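Sorting cloths by tray – does anyone keep it up?
Brataldale Household Forum > Laundry and Linen 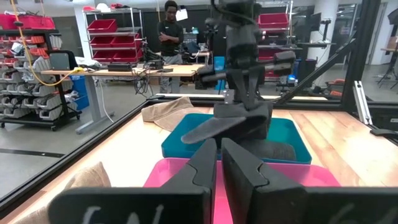 Re: the two-tray method

ulside_lodger wrote:
Pink tray and teal tray, side by side on the table, and every cloth in the house has to pass through one or the other. Teal is for things that get folded properly. Pink is for things I've given up on. As of this morning the dark grey one has made it into teal, if you're generous about the word "folded", and one of the tan towels is half in and half out, hanging over the rim onto the wood. I have been at this for 2 weeks. Does it ever become a habit, or do I just own trays now?

mangle_and_sons wrote:
You own trays now. Welcome.

drip_dry wrote:
I'd say the trouble is folding inside the tray. Fold on the bare table, then lift it in. If you fold against a rim the cloth bunches up at one end, and yours has done exactly that.

ulside_lodger wrote:
It has bunched with some conviction, yes.

pegbag wrote:
Disagree with drip_dry. A tray with a rim is handy for lining up the first edge, especially with small cloths. Towels are another matter. Thirds lengthways, then in half, and if it still won't fit you need a bigger tray or a smaller towel. I got mine from the Rarkier shop and they take 4 hand towels each, provided you don't breathe on them.

drip_dry wrote:
"Provided you don't breathe on them" is rather my point.

mangle_and_sons wrote:
My mother had over 200 tea towels and kept them in a drawer that didn't shut. No system at all. They were always clean and you could always find one, usually on the floor.

pegbag wrote:
Lovely, but the man asked about trays.

ulside_lodger wrote:
Tried it drip_dry's way after lunch. Grey cloth now flat. Tan towel still sulking. I'm not sure a loose fold counts as a fold, legally speaking.

drip_dry wrote:
It counts if the cupboard door closes.

Comments (3)

arriaga_fan – I use colours too, but pink is for kitchen and blue is for bathroom. My husband uses whichever is nearer.

softener_sceptic – Shake the towel out first, hard, by the short edge. Then fold. Mine went from hopeless to passable.

tumbledown – Came here for stain removal, read the lot, still have the stain.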